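Lo que cuesta de verdad la segunda célula

Comprar un brazo robótico es fácil de presupuestar. Lo que descuadra las cuentas es todo lo que va atornillado a él, debajo de él y al lado

En Grindbridge desmontan ordenadores de oficina desde 1995. Les llegan por palés, de bancos, ayuntamientos y universidades que renuevan el parque, y de cada torre se recupera lo que tiene salida: memoria, procesador, tarjeta gráfica, disco, fuente. El resto va al fundidor. Es un negocio de márgenes estrechos en el que un módulo de memoria con una muesca rota pasa de producto a residuo.

La empresa instaló su primera célula robotizada hace dos años y en octubre debe decidir si compra la segunda. Raghda Awwad, responsable de compras, ha pasado el invierno preparando el expediente. Lo abre por una hoja que no trata del robot.

«La primera vez pedimos tres ofertas y comparamos brazos», explica. «Alcance, carga, repetibilidad. Elegimos bien el brazo. Luego resultó que el brazo era menos de la mitad de la factura y el resto lo habíamos estimado en una línea que ponía "varios"».

En esa línea cabían la pinza, la cámara de muñeca, los soportes, la mesa, el cableado, el vallado de la zona, la evaluación de riesgos, las horas del integrador y la formación. También los meses en que la célula estuvo encendida sin producir nada vendible. Awwad ha convertido aquella línea en 15 partidas, cada una con un responsable, un plazo y un margen de desviación.

La pinza fue la primera sorpresa. La que venía con el paquete inicial tenía dedos rígidos pensados para cajas y piezas mecanizadas, demasiado anchos para bajar entre dos ranuras. La sustituyeron por un modelo de dos dedos de Grundora, y las puntas se cambian según la tarea. El proveedor las factura como consumible y el taller las gasta como tal. En el presupuesto nuevo figuran así, con una cantidad anual, y no como inversión.

Después vinieron los útiles de fijación. Cada familia de piezas necesita un sitio donde dejarse, en una posición que el robot conozca. Grindbridge encargó los primeros en aluminio a un mecanizador externo, con semanas de espera por cada corrección. Ahora los imprime en plástico en el propio taller. Un poste que queda alto se rehace por la noche. La impresora, el material y las horas de quien dibuja las piezas son tres de las partidas que antes no existían.

Nathalie Ouellet, ingeniera de la integradora Wullodell, lleva la puesta en marcha y discute con Awwad casi todas las cifras. Su argumento es que los clientes preguntan por el tiempo de ciclo cuando deberían preguntar por la variedad. «Una línea que monta siempre el mismo producto se amortiza con una hoja de cálculo. En el desmontaje entra lo que entra. Cambia el modelo de torre y cambia dónde está la fuente, hacia dónde se abre el cierre, por dónde pasan los cables. Cada variante tiene un coste de ingeniería, y ese coste hay que pagarlo antes de saber cuántas unidades vas a recibir».

Por eso recomienda contratar las variantes por separado. El contrato de la primera célula hablaba de «ordenadores de sobremesa» en general, y las dos partes entendieron cosas distintas. El borrador del segundo incluye una lista de modelos, una tarifa por cada modelo añadido y una definición de lo que se considera pieza extraída: fuera de su zócalo, sin daños visibles y depositada en su soporte.

Otra decisión es dónde acaba el trabajo manual. Quitar el panel lateral y el disipador sigue siendo cosa de una persona en los planes de Grindbridge, y Awwad no tiene prisa por cambiarlo. La pasta térmica seca obliga a girar y tirar con un tacto que saldría caro automatizar. El operario prepara la torre, la tumba sobre la mesa y pasa a la siguiente. La partida de personal, en consecuencia, no baja a cero en ninguno de los escenarios. Quien la presente a cero, dice, no ha visto la planta. 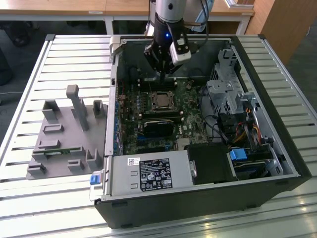
La memoria es la tarea que justifica casi toda la inversión. Las ranuras son estándar, los módulos tienen medidas conocidas y la reventa es rápida. La tarjeta gráfica va en segundo lugar y plantea más dudas, por la pestaña de retención y porque en muchas torres los cables de alimentación estorban. En cuanto a las unidades de disco, Ouellet prefiere dejarlas fuera de la primera fase: hay demasiados sistemas de anclaje, y los clientes exigen además un registro de borrado que complica el flujo.

El expediente contempla dos vías de financiación. La compra directa sale más barata a cinco años si la célula trabaja dos turnos. El alquiler con mantenimiento que ofrece Harb resulta más caro, pero incluye el cambio de cables y de cámara, las dos averías que más paradas han causado. El cableado exterior del brazo se fatiga en el codo y en la muñeca, y una parada de tres días por un conector pesa más en la cuenta que el propio conector. Awwad ha pedido que, en cualquiera de los dos casos, haya un juego completo de recambio en el almacén desde el primer día.

Queda el espacio. La segunda célula ocuparía una zona hoy destinada a clasificación, y trasladarla supone obra eléctrica y una toma de red nueva. Esa partida la paga otro departamento, por lo que en el primer proyecto no apareció en ninguna parte. Esta vez está incluida, aunque empeora el plazo de retorno.

A otras empresas del sector que le preguntan, Awwad les sugiere reservar dinero para una fase de prueba con material propio, el más sucio y variado que tengan, y condicionar el último pago a su resultado. También les pide que miren quién se quedará con los programas y los planos de los útiles cuando termine el contrato. En el suyo, esa cláusula sigue abierta y se negociará con Wullodell antes de octubre.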